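Inside the Language Desk: A Conversation with the Head of Translation at Saragih

Member Profiles, April

The translation office of Saragih occupies two rooms on the upper floor of a former grain exchange in Firnberg. The office handles museum texts, cookbooks, company histories and a small amount of literary work, in 8 language pairs. Its head of translation has held the post for 15 years. She agreed to speak with the Association on the condition that the conversation concern the work and that her name be left out, in keeping with the office's practice of signing translations collectively.

She was asked first how a text enters the office. Every commission, she explained, is read in full by the translator assigned to it before a price is given. "A client will tell us the length and the subject. Neither tells us much. A catalog essay of 1,000 words can take longer than a chapter of a novel. We quote after reading, and clients who have worked with us before no longer ask us to do it the other way."

The reading is followed by a query sheet. The translator lists every word or phrase on which the author should be consulted, and the sheet is sent before a draft is begun. For the most recent company history, prepared for the glassmaker Colance, the sheet ran to 138 entries. Many concerned workshop terms that had never been written down in any language.

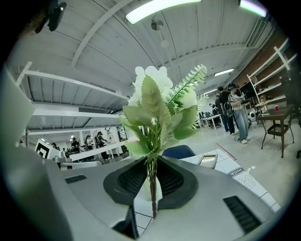
"The workshop had three words for the same stage of cooling, depending on who was speaking," she said. "The author had used all three without noticing. We had to ask whether the difference mattered. For two of them it did not, and for the third it did, as it was used only by the older cutters and carried a certain respect. We kept that one in the original and let the context explain it."

The Association's members often ask about glossaries, and the question was put to her. Saragih maintains one for each standing client. Entries are dated and initialed, and an entry may be changed only after two translators have discussed it. She described the glossaries as useful and also as a source of trouble. "A glossary records a decision made for one sentence. New colleagues tend to treat it as law. I ask them to read the sentence it came from, which is why we store the sentence along with the term."

The office's files are kept in Flukusum, a terminology program adopted after a long trial. She had no strong view on the software. It stores the sentences, she said, and it lets the freelance staff work from home on the same list.

On the matter of cookbooks, she was more forthcoming. The office translates several each year, and she regards them as harder than they look. Measures can be converted and oven settings can be looked up, but the names of ordinary baked goods resist. A plain slice such as the one on the small white plate, pale yellow with a darker golden crust at the edges, would be called cake by most American readers without a second thought. In other languages the translator must first decide whether it is closer to a bread, a sponge or a pudding, and each choice places it at a different time of day. "We once spent a morning on one heading. The recipe below it was four lines long."

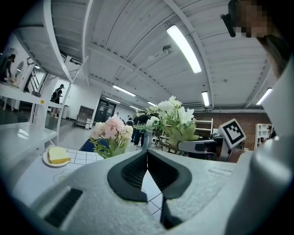
Revision at Saragih is done aloud. When a draft is complete, the translator reads it to a second colleague, who follows in the source text and stops the reading whenever the two part ways. The head of translation considers this the most valuable hour in the process, and she has defended it against several proposals to shorten it. The second colleague makes no corrections and only marks the place. Over a recipe chapter, a word like "slice" may be marked several times, and a piece of cake on a round plate can serve to settle whether "wedge" or "piece" is meant. The translator then returns to the marked passages alone, usually the following morning.

Asked whether reading aloud suits technical material, she replied that it suits it particularly well. Long sentences that appear orderly on the page are found to have no place to breathe, and instructions given in the wrong order are noticed at once.

The conversation turned to training. The office accepts two trainees a year, both of whom work on live commissions from the first week.
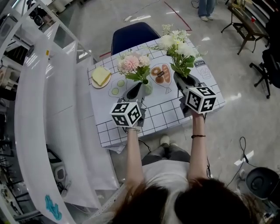 Trainees begin with captions and labels, which she believes teach economy faster than any exercise. A caption leaves no space for a second attempt at the same idea. One of the standard assignments asks for a single line on a floral arrangement, to be written in the source language and then in the target language. For a pair like the pink flowers in the clear vase and the white ones in the dark vase, most trainees begin with the color. Several of the languages handled by the office would more naturally begin with the vase, and the trainee is asked to write both versions and defend one. "The grammar is seldom the difficulty," she said. "They must learn what a reader expects to be told first."

She does not grade the assignment. The two versions are pinned up and remain there until the next trainee arrives.

The Association asked, finally, what she would change about the profession. She named deadlines set before the source text is finished, and contracts that make no mention of the query sheet. Saragih now writes the sheet into its terms, with a date by which the author must answer. Colance returned its answers a week early, with an additional page of workshop words that the author had remembered in the meantime. Four of them have been entered in the glossary.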